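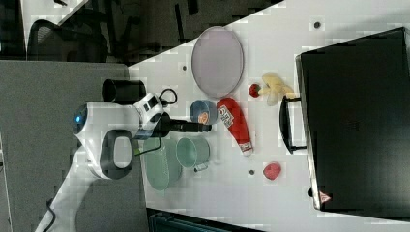
How do you compare two grippers fairly when they don't fit the same objects equally well?

Keep the arm, the table and the object set fixed, change one piece of hardware at a time, and write down your scoring rule before the first run.

That's my opening slide, and I'll leave it up while people find seats. Hello Norkcombe! Thank you for having me, and thank you to Leena Mäkelä, who read a much longer version of this talk and crossed out most of it.

(Check the mic. Start the timer now.)

I want to talk about a gripper comparison we finished on Sun 26 January, and I'm still excited about it, so wave at me if I speed up. We had two candidates for our kitchen bench. The Stivadano has short, wide fingers with soft pads. The Zurberg has long, thin ones that close to almost nothing. Same arm, same controller, same person at the keyboard. We did 3000 grasp attempts, split evenly between them, and I have opinions about nearly all of them.

Slide 2, the scoring rule. A grasp counts if the object leaves the table, stays up for 4 seconds and comes back down where we asked. Dropping it from a small height is a fail, even if it lands nicely. Sointu Lahtinen argued for half points and we went back and forth for a whole afternoon. We ended up with pass or fail plus a free text comment, and the comments have been gold! Please, if you take one practical thing home, add a comment column to your log sheet.

(Pause here. Someone usually asks about force limits. Say it's on slide 7.)

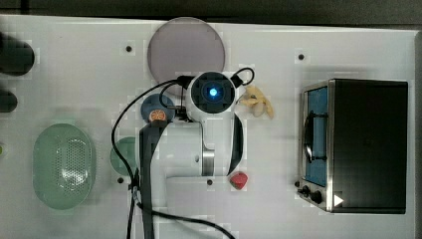 Now, viewpoint. We started out planning grasps from the wrist camera alone, and it is lovely up close. You get the edge of a dish in beautiful detail just before contact. What you lose is everything the hand isn't pointing at. The overhead view gives you the whole layout in one go, but the arm gets in its own way, and its cables do too. So we ran a batch with each camera and then a batch with both, with the overhead choosing the target and the wrist camera correcting the last stretch. Both together was the clear winner with either gripper. I had bet on the wrist camera and I owe Sointu lunch.

Slide 4, cable routing. It sounds dull, but stay with me. A loop that's too short tugs on the wrist at full rotation, and a loop that's too long wanders across whatever you are trying to pick. We rerouted ours in the middle of the study and threw out 15 runs that straddled the change. It hurt to delete them – but I'd do it again.
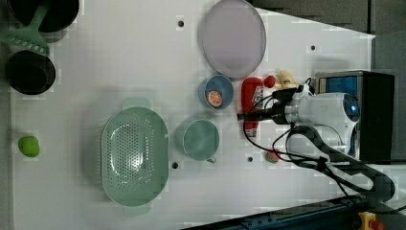 Object choice shaped our results more than finger choice did. We wanted things that fail in different ways: thin rims, round things that roll, handles, holes. It also matters how they lie. Take a ketchup bottle on its side, with the fingers coming in just above it. You can go across the body, or you can go for the cap end, and those are two quite different grasps. The wide pads loved the body. The thin fingers were happier near the cap, and much happier again on a colander, where there's a rim and a handle at either end to choose from. If we had tested bottles only, I would be up here telling you to buy the wrong gripper for half your kitchen.

Slide 6, one run in detail. Number 1727 is my favorite. The Zurberg picked the mug by its handle, which we had never scripted, and the comment field just says "oh wow." Play the clip twice.

Slide 7, force limits. We kept the same closing force for both, and I'm no longer sure that was right. Soft pads want a bit more squeeze. Leena thinks each gripper should get its own tuning session first, with a fixed time budget, and we'll try it that way in April when the Agbayani controller arrives.

(If short on time, skip slide 8 and go straight to questions. Offer the log sheet template to anyone who wants it.)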